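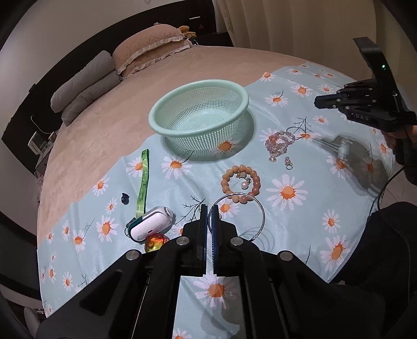

Costume jewelry used to be the part of an estate that went out with the trash. The gold was weighed, the watches were sent off, and the beads were left in a drawer or given to a grandchild. In the past few years that has changed, and the small shops that repair and resell inexpensive pieces are now among the busier businesses on the main street in Pludcombe.

The town has four of them. The oldest, Barrera, opened as a shoe repair counter and began restringing necklaces when the shoe trade fell off. It took in 186 bead repairs last December, the most it has ever had in a month. Most were bracelets on elastic cord, and most had failed in the same place, at the knot.

Elastic is the weak point of nearly every cheap bracelet. It stretches with wear, and it goes stiff if left on a windowsill or in a hot car. Perfume and hand lotion speed this up. A repairer will usually cut the old cord off entirely and rinse the beads in lukewarm water with a drop of dish soap. After drying, they are restrung on new cord, doubled if the holes are wide enough. The job takes less than half an hour. Barrera charges $29 for up to three bracelets brought in together, which is more than some of them cost new.

Customers pay it anyway. The reasons they give at the counter are the ordinary ones: a gift from a sister, something bought on a trip, a color that can't be found again. Peach and pale pink beads are the hardest to match, because makers change their dyes from year to year and older beads fade.
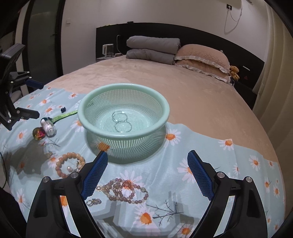 Pearls are another matter. Real ones should be strung on silk with a knot between each pearl, so that if the thread breaks only one is lost. Imitation pearls are often glass or plastic with a coating, and the coating peels first around the drill hole. Once that starts there is no good fix. Rurnida, the newest of the shops, won't take them in and says so on a card by the register.

Charms and clasps do better. Plated metal can be worn for years if it is kept dry and put away in a closed bag. Silver polish should not be used on plate – it takes the finish off along with the tarnish. A soft cloth is enough.

The resale side is less certain. Puvley, which sells mixed lots by mail, listed 428 of them over the past year and sold a little more than half. Buyers want named makers and signed clasps. Unsigned beads go mainly to people who take them apart and make something else, and the price is set by weight.

Anyone sorting through a jewelry box at home can do most of the work without a shop. Lay everything out on a light cloth in daylight, where a dropped bead can be found. Put the broken pieces in one pile and single earrings in another. Check every clasp for a stamp, with a magnifier if needed. Keep loose beads with the strand they came from, in a labeled envelope, even if there are only two or three.

Updated 10/06/2021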